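The desk by the shelf

April 20, 2002

When I moved to Sernville in November, I had two suitcases and one box of books, and I believed that a person with so few things can never have a messy desk. I was wrong. Things come to a desk by themselves. You put down a bottle because your hands are full, and after a week the bottle lives there.

My mother had a rule for this. Every evening, before the lamp was turned off, the table must be clear, and what you couldn't carry to its place in one trip you had too much of. In my childhood I hated this rule very much. Now I am repeating it to myself in a language she doesn't speak, and I have to admit that she was right in most of it.

So I decided to write how I arrange my desk, partly for my cousin, who has asked me two times already, and partly for myself, so that I will be ashamed if I stop doing it.

First, the desk. I wanted a light one. The room looks to the back of the building and in winter there is not so much sun, and a dark desk would make it like a cave. I found mine in the secondhand shop on Nutcombe Street. It has a light wood top and a curve cut in the front edge, so you can stand or sit a little bit inside of it. I didn't think the curve was important when I paid. It is the thing I like the most now. Everything at the back is closer to the hands, and the stomach doesn't push against a straight edge when you reach for something.

The price was 60 dollars, and the man in the shop, Idris Vaughan, helped me to carry it up the stairs, which he did not have to do. We had to turn it on its side at the second landing and I learned there several English words.

Second, the rack. It is a white one with square openings, the kind you would maybe put on a wall to hang small things. I planned to do this. Then I read in my lease from Margaritis (it is the company that has our building) that every hole in the wall will be subtracted from the deposit, and I leaned it at the back of the desk, against nothing very much, in front of the white shelf. I worried that it would fall. It has slipped one time, when I pulled a paper from behind it too quickly, and I have been more polite with it after that.

What I hang there changes. I tried hooks and I tried clothespins. The clothespins are better for papers, and the hooks are better for everything that has a loop. But the real use of the rack, I think, is that it makes a border. What is behind it belongs to the shelf, and what is in front of it belongs to the desk, and I do not have to decide again every day. 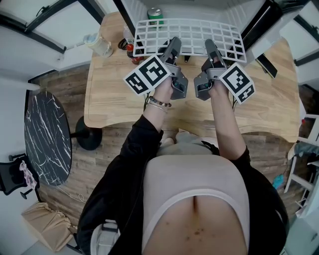

The left back corner is for drinks. I made this decision after I spilled tea on a letter to the immigration office and had to write all 4 pages again by hand. Since that day no cup and no bottle may stand in the middle or on the right. It's a small law, but I keep it better than many bigger ones. A cup must have a lid. If a bottle is still in the corner in the evening, I take it to the kitchen, also if there is only a little left in it.

The right side is for flat things only. Flat things are dangerous because they look tidy, and then another one comes on top, and you have a pile. I allow one. When the second arrives, the first must go somewhere.

Beside the desk I have the small round table, black with white veins like marble, on a black foot. My neighbor says it doesn't match with anything, and this is true. I bought it in Doltoston at a yard sale because it was raining and the lady wanted to go inside. It takes whatever I am in the middle of moving, so the desk has a place to breathe while I clean it.

The cleaning itself is short. I lift everything off, wipe with a cloth that is almost dry, wait, and put back only what I can name a reason for. Two weeks ago I did this and found a library card that I had already paid to replace.

I still don't have a good answer for cables. I wind them and they unwind. If somebody has a method that doesn't need a drill, please write to me, and I will try it before I do the shelf next month.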